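About Gravent

Gravent is a testing and advisory firm for indoor air. We measure how air moves through occupied rooms, report what we find, and recommend changes to ventilation, filtration and layout. Our clients are mostly schools, small clinics, printing firms and owners of older office buildings. We do not sell or install equipment, and we take no commission from those who do.

The firm was founded by Osamu Sekiguchi and Brock Arsenault, who had worked together at Fidberg on the commissioning of air handling units. Commissioning work ends when the plant meets its design figures. The rooms served by that plant are often divided, refurnished or put to another use within a few years, and the design figures no longer describe them. Gravent was set up to test rooms in the state in which people use them.

What we measure

A standard survey covers supply and extract rates at each grille, carbon dioxide over a full working period, temperature and relative humidity at seated head height, and fine particles where there is a known source. We also record door and window positions during the test, as these alter the result more than most clients expect.

Air change rate is found by tracer decay. A small quantity of gas is released, mixed, and allowed to fall while loggers record the concentration at several points. The slope of the decay gives the rate. Differences between the logged points show whether the room is well mixed or has a stagnant zone. In rooms above 200 square metres we divide the floor into zones and test each one separately, then repeat the test with the zones treated as a single space.

Grille flows are taken with a balanced hood where the ceiling allows it. Where it does not, we use a vane anemometer with a fixed traverse and state the larger uncertainty in the report.

How we report

Every report has the same order: the rooms tested, the conditions on the day, the readings, the uncertainty, and the recommendations. Readings are given in full in an appendix. If a reading was rejected, it is still listed and the ground for rejecting it is given beside it. Recommendations are graded by cost and by disruption to the building. The lowest grade covers changes that a client's own staff can make, such as cleaning a blocked transfer grille or altering a time clock.

Draft reports are read by a second engineer who did not attend the site. Reports are issued as a single file, with the logger data supplied separately on request and kept by us for 7 years.

Instruments and calibration

Loggers are checked against our reference set before and after each survey. If the two checks disagree by more than the stated tolerance, the survey is repeated at our expense. Anemometers and hoods go to Tradine for calibration every September, and the certificates are available to clients. Our loggers are housed in Blöndal cases, with the sensor held clear of the lid so that heat from the electronics does not affect the temperature reading.

Local air movement

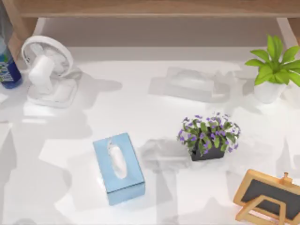
Air speed at a desk or bench is a separate matter from the ventilation rate of the room, and we report the two under different headings. A space can meet its fresh air target and still feel close to the person sitting in it. A small white desk fan of the kind standing on the tabletop here will raise the air speed over the skin, and many complaints of stuffiness are dealt with in this way. It brings in no outdoor air and has no effect on the air change rate. We log desk fans as part of the room condition, with their setting and direction, and run the tracer test with them both on and off, as they can improve mixing enough to shift the readings at nearby points.

People

Osamu Sekiguchi is responsible for site testing, instruments and method. Brock Arsenault is responsible for reporting and for advice after the survey. They are supported by five test engineers and an office manager. New engineers attend surveys as second operator until they have completed four different building types, after which they may lead.

Arranging a survey

We ask for floor plans, the normal occupancy of each room and any maintenance records for the plant. A written quotation follows, listing the rooms and the tests proposed for each. Surveys of occupied rooms are carried out during normal hours wherever possible. Tracer tests need doors kept to a set position for the length of the run, and we agree this with the building manager beforehand.

Page last revised April 13, 2020.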